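# Ellow 2 wireless controller

For PC and handheld consoles.

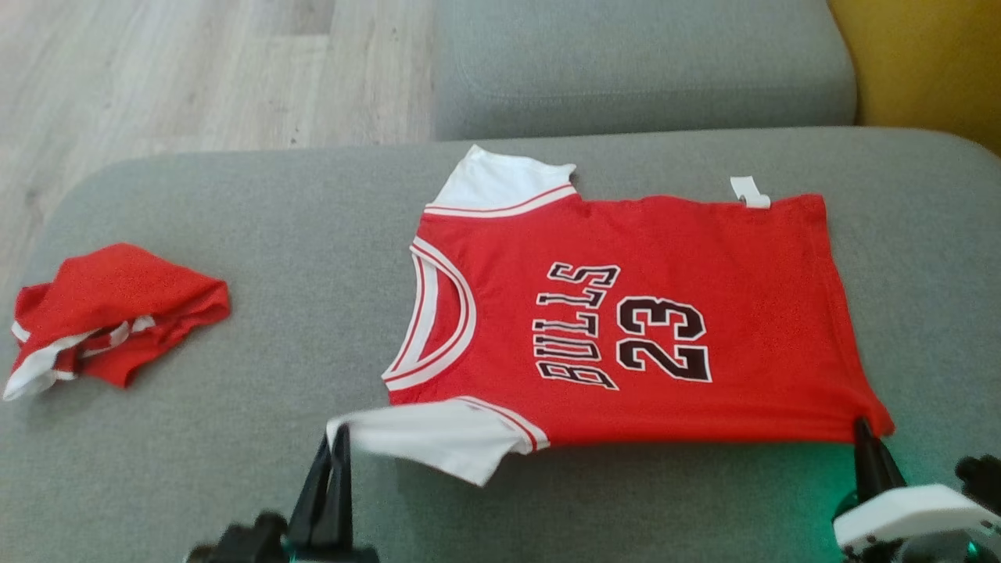 Britt-Marie Halvorsen writes that she bought hers for long evenings of co-op racing and has stopped borrowing her son's pad. The triggers took her a week to get used to – they are stiffer than on the first Ellow – and she would have liked a longer cable in the box.

The Ellow 2 is a full-size game controller with a standard stick layout. It replaces the original Ellow, which we no longer stock, although spare thumbstick caps for the old model are still on the parts page and fit both.

## What has changed

The sticks now use magnetic sensors, so there are no contact pads inside to wear down. Dead zones can be set separately for left and right in the Ralar app, or switched off. Players of slower games may want to leave a little in.

Trigger travel can be shortened with a slider on the back. Use the short setting for shooters and the long one for driving games, where you need the full range for throttle and brake.

There are 4 rear buttons. They copy any face button or the d-pad, and the layout is stored on the controller, so it follows you to another machine. You can't record macros to them. Several leagues ban macros and we decided to leave them out.

## Battery and connection

Battery life is around 30 hours with rumble on low. It charges by USB-C and can be used while charging. Wireless play needs the dongle supplied, or Bluetooth if you don't mind a bit more lag. For competition, plug it in.

## Compatibility

Tested with *Grestbridge* and both *Iordache* games, including split screen. Older titles that only know one controller type may show the wrong button symbols. Timothée Barbier's free button map for *Grestbridge* loads through the Ralar app under Shared Layouts.

## In the box

- Controller
- Wireless dongle
- USB-C cable
- 2 spare stick caps, tall
- Printed quick guide

## Weight and warranty

Weight: 300 g without cable

Warranty: 2 years, sticks included

Colours: black, slate. The green version is due back in December.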